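From the Back Shelf at Bagheri
October news from the Zeria Arcade shop

Hello again, everyone, and thank you for all the kind messages after last month's muddle with the opening hours (we are open until 5, we have always been open until 5, and the sign has now been fixed). It has been a lovely busy stretch in the shop, with half the neighbourhood emptying cupboards before the warm weather, and I've been up to my elbows in other people's kitchenware and enjoying every minute of it.

I promised in the last newsletter to write something about small things and where to put them. I mean the odds and ends that land on the bench or the bathroom ledge and stay there until someone comes to visit. I grew up in a house where my mother kept her hairpins in an egg cup and the spare buttons in a gravy boat, so I've never felt that a thing has to be used for whatever it says on the box. If it holds what you need it to hold, and you like looking at it, that's plenty for me.

So I asked around, both at the counter and by email, for the arrangements people are fondest of at home. I had 31 replies, some of them very long, and I read every one with a cup of tea. The question that got people going was whether glasses should be stored standing up or hanging down. I had no idea it was such a sore point! 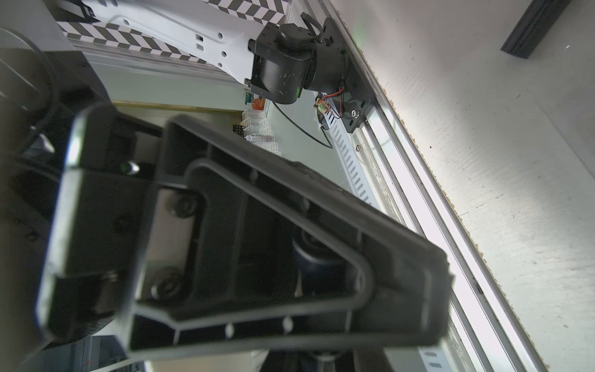
Leandro Bravo wrote that his family has always hung theirs and he wouldn't dream of going back to the shelf. "They don't collect dust in the bowl and I can see at a glance if one's missing, usually because my son has taken it out to the garden. I only wish the holders weren't so easy to knock when you're reaching for the kettle, so mine lives right at the back."

I've taken that advice to heart, because I am a great knocker-over of things. A holder with a good heavy base is worth looking for if you're the same. Give it a gentle nudge in the shop before you buy it, we don't mind at all. And do hang the first glass and the second on opposite sides if you can, so the weight is shared out a bit.

The holders I like best are the fancy wire ones in chrome, with the stem all twisted and curled and a round mirrored base that catches whatever colour is near it. They're a touch showy, I know. But put a green plastic wine glass on one, upside down with its foot in the air, and it looks as cheerful as a Christmas tree. I'm very much in favour of plastic wine glasses for outdoors, too. We have little ones running about barefoot on the patio at my place from now until March, and I would much sooner pick up a bouncing green goblet than sweep up splinters in the dark.

A quick word on looking after chrome, as I was asked about it more than once. Use a soft cloth, warm water and a drop of dish soap, and then dry it properly, especially in the loops where the water likes to sit. For the mirrored part I use a second dry cloth and a bit of patience. Please leave the scouring pad in its packet.

Now, from big curly things to small square ones. Ott Eglītis sent me a whole page in praise of the clear ice-cube tray, and I have to say I'm converted. Ott keeps one in the desk drawer for stamps and drawing pins, another by the sewing machine, and a third in the freezer with the leftovers of the good stock, frozen in cubes for soup. You can pick them up secondhand for next to nothing (ours are 50 cents, in the basket by the door), and when they're see-through you can check what's in the bottom without tipping everything out.

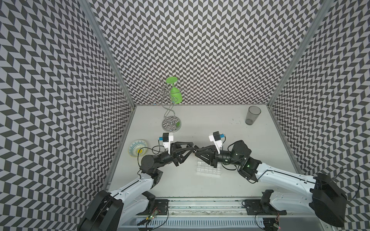 Trays in the bathroom

My own experiment this month has been with the bathroom ledge, which had become a disgrace. I had earrings in there, bobby pins, the tiny screws from my reading glasses, a baby tooth that no child in the family will claim, and all of it was rolling about loose. The small square cells of a clear tray are just right for that sort of thing, and it rinses out under the tap when the face powder gets into the corners.

Tubes of hand cream and foundation are another matter. They're too long for the cells and they will not stay standing up unless they have that flat sort of cap, so for a while mine simply lay behind the tray in a heap. If you have a tall plastic cup going spare, pop them in that with the caps down, and the last of the cream will be waiting for you at the right end. A see-through cup is handy if your tubes are all dark ones and you need to read the labels at 7 in the morning without your glasses on.

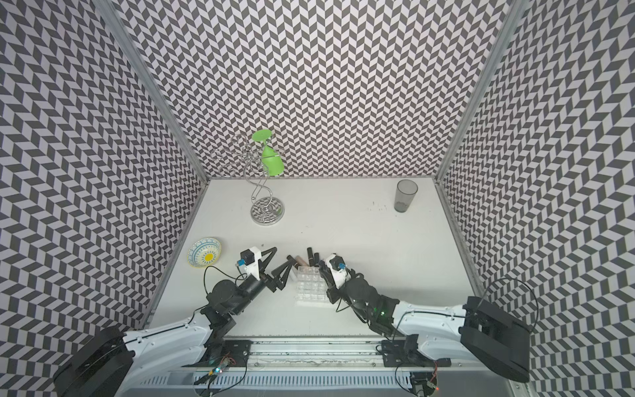

I'd also go through them while you're at it. I found 2 of the same hand cream, both opened and both squeezed from the middle, and a sunscreen that was older than the car. Most tubes have a little picture of an open jar on the back with a number of months in it, and it's worth a look before you put anything back in its place.

Then there's the bowl question. Everyone seems to have one small patterned bowl that's too pretty for the cupboard and too small for a salad, and I'm forever telling customers to buy it anyway. Blue and white with a splash of yellow in the middle is my weakness. Use it for your rings and your watch, or for olives, or for the keys to the shed. I had a reader tell me hers is for the cat's tablets, and that the cat knows it and leaves the room.

If you'd like to try any of this, the shelf to the left of the counter is all small storage until the end of October, and anything on it with a green sticker is 3 for the price of 2. Bring your own bag if you can, as we're down to the last few paper ones.

Next month I'm hoping to write about tea towels, so please send me your thoughts on linen and on whether anyone still irons them. And if the person who left a lid here (large, glass, black knob) could come by and collect it, it's under the till with a note on it.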